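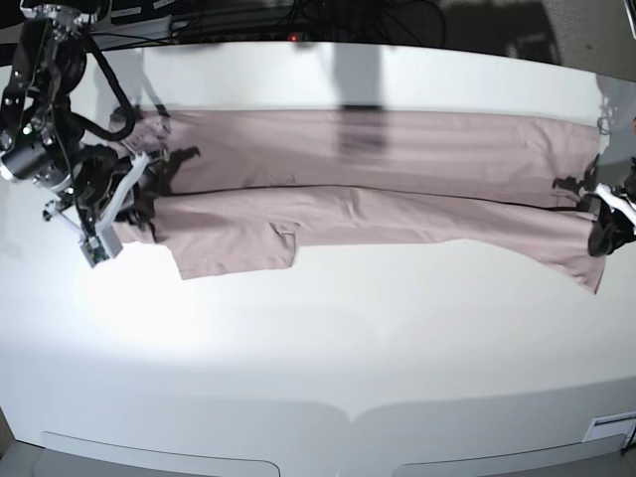 4. Equipment plan and budget

The folding cell was planned for two arms from the start, as long garments have to be held at both ends while they are laid out. The budget approved for the project was 1,506 euros, excluding the arms themselves, which the department already owned.

Gripper fingers were the first item. Printed white plastic fingers with black pads were chosen over the Ritine parallel gripper, whose price would have used up most of the budget. The plan allows for 20 spare pads. Wear was not known when the order was written, so this figure is a guess and should be revised in May.

The table was the second item. A white top gives good contrast with coloured fabric but reflects the ceiling lights. Two quotes were obtained, from Mamodby and Florkow. Mamodby was cheaper – delivery was six weeks, against two for Florkow – and we took the Florkow quote.

Cables, power supplies and mounting parts were grouped under one heading. Waltraud Haberkorn, our supervisor, asked for this heading to be split by arm in the final version. The split is given in Appendix B.

Not included: replacement actuators, a second set of test garments, and a matt cover for the table top. The cover should be ordered first if any money is left over.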